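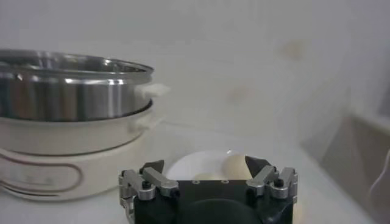
Figure 1. Shallow white bowl and electric hot pot on a white countertop.

Cat Care > Food & Water > Research
6 min read

3. How I Measured Drinking in Indoor Cats

3.1 The cats and their homes

I ended up with 23 cats, all of them adults and all of them living indoors in or near Prudau. Most came to me through a notice I pinned up at the Vītola clinic in December, and the rest were cats of people who had seen the notice and passed the word along. I had hoped for more, but cat owners are busy people (so are their cats, if you ask the cats) and weighing a water bowl several times a day is a lot to ask of anybody. Every cat had seen a vet in the past year. I left out cats with kidney trouble, diabetes or an overactive thyroid, as well as any cat on a medicine that changes thirst, and I left out nursing mothers too.

I also only took homes with a single cat. This cost me a good number of willing families, and I still think it was the right call. If two cats share a bowl, all you learn from the bowl is what the pair of them drank, and I wanted numbers I could pin on one animal. Dogs were fine as long as they couldn't get at the water. One home had a toddler who very much could get at the water, and after two soggy days we agreed to drop that home and I found a replacement.

3.2 Food

Food matters a great deal here. A cat that eats canned food is already taking in most of the water it needs with its meals, and it may hardly visit the bowl at all. A cat on dry food has to make up the difference by drinking. So before anything was measured, I asked owners to feed the same dry food, Rovov Adult, for one full week, and then to stick with it right through the study. Owners who wanted to change foods did it bit by bit over several days before that week began. Treats were allowed if they were dry and if the owner wrote them down – and I will say that some of those treat lists were longer than I expected!

3.3 Bowls and water

The study ran for 4 weeks in each home. In the first and third weeks the cat had its water in the usual spot, right beside the food. In the second and fourth weeks the water was moved to a different room and the food stayed put. That was the only thing I wanted to change, so the bowl stayed the same for the whole study. I asked for a wide, shallow one in every home, washed by hand each morning with plain dish soap and rinsed well.

Water came from the kitchen tap and was left to stand until it reached room temperature. I did think about using bottled water to make the homes more alike, but these cats had been drinking tap water all their lives and I didn't want a new taste getting mixed up with a new location. The bowl got fresh water at every weighing, even if it looked untouched.

Fountains had to be switched off and put away. Two owners were worried their cats would refuse a still bowl, so those two cats got an extra week to settle in before we started. Toilet lids stayed down and sinks stayed dry, as far as people could manage it.

3.4 Weighing

Each home got a Bratum kitchen scale that reads to the gram. I checked every scale with a 100 gram test weight before it went out and again when it came back, and all of them passed both times. Owners weighed the bowl in the morning, at midday, in the early evening and at bedtime, or whenever came closest on a workday. They wrote down the weight before and after refilling. A second bowl of the same shape sat on a high shelf or under a wire cover in the same room as the first, where the cat couldn't reach it, and I used the loss from that one to correct for water that simply dried up. Heated rooms in winter dry out a bowl faster than you might think.

By the end I had 2,365 usable weighings. A weighing was thrown out if the owner noted a spill, if the time was missing, or if the bowl somehow weighed more than it did after the last refill (somebody had topped it up and forgotten to say so). I made those decisions before I sorted the records by bowl location, so I couldn't lean one way or the other without meaning to.

3.5 Watching the cats

Bowl weights tell you how much is gone but say nothing about how the cat went about drinking. On one Thursday in each week, owners sat where they could see the water for an hour in the evening and marked each visit on a sheet. They noted if the cat drank, sniffed and left, pawed at the surface, or just sat next to the bowl. I asked them not to call the cat over or look straight at it. I treat these sheets as a side dish to the weighings. An hour is short, and a cat that knows it is being watched may decide to do nothing at all, or may climb into the watcher's lap, as several did. The visit counts are given in Section 4 next to the weights, without any tests run on them.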